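Against the Tidy Tabletop Frame

Framing notes, September 2026

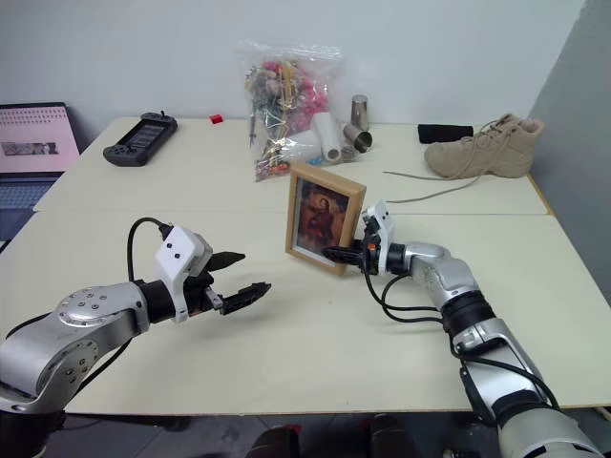

The case for standing frames

Most advice on small prints assumes a wall. The author measures to eye level, drives a hook, and treats the tabletop frame as a temporary measure for renters. I think this is wrong for any print small enough to lift with one hand.

A standing frame can be turned. A dark picture, such as a figure in dark red robes on a brown, shadowy ground, loses most of its detail when a window reflects in the glazing. On a wall the fix is a different wall. On a table the fix is 18 degrees of rotation. I keep a print of this type in light natural wood with a thin white mat, and I set its face to the left. Square to the table edge is the usual recommendation, and it serves the table more than the picture.

Mat and wood

The Dresley catalog lists dark molding under item 2934 for old-master subjects. Dark molding on a dark print removes the boundary between the two. Pale wood keeps it, and a narrow mat is enough to separate image from border. A mat wider than 2 inches makes a small print look like a stamp. Berhe cuts narrow mats without a surcharge; Andden does not.

What may stand behind

The stricter writers want clear space on all sides. I disagree here too. Colorful odds and ends in a zip-top bag, pink and magenta against green and yellow, can share the table with a framed picture. So can a white roll lying on its side. They belong to a surface in use, and clear plastic lets me find the green strands without opening anything. My one condition is that supplies stay behind the frame and nothing stands in front of it.

Stability

The fair objection is tipping. A frame with a shallow base should sit at least three inches from the table edge. Pukik sells adhesive pads for the bottom rail. They hold well, and they also prevent turning, so I leave them off.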